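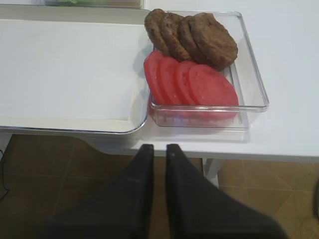

Genji Sasaki wrote: Does the Fodis import stop at the same row every time, or does it move around?

Same row! I ran it 2 times before lunch and both stopped at 1,987 out of 3,000, with the little wheel still spinning away (I gave it a good long coffee each time). Nothing in the log except "timeout." Our whole burger menu is in the back half of that file, so the price list online is missing everything from plain hamburgers down.
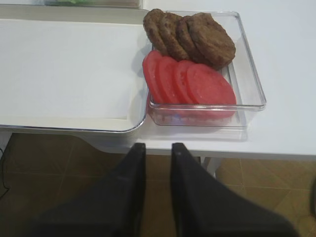

I also tried a fresh browser and my laptop at home – no change. Then I opened row 1,988 and found a line break hiding inside the allergen note for the sesame dressing. Took it out, saved, ran it again, and it got 107 rows further before it quit.
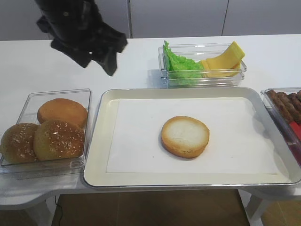

So there must be more of them in that column. Is there a find-and-replace for line breaks in Fodis, or do I clean the file first?
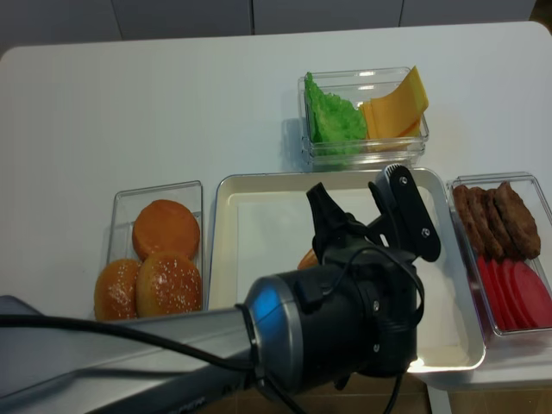 Chiyo Ikeda
Menu Editor, Hirari

Update, 4:40 p.m.: cleaned the column in my spreadsheet and all 3,000 rows went in, yay! Prices look right. Please leave the ticket open – I still have the May specials to load.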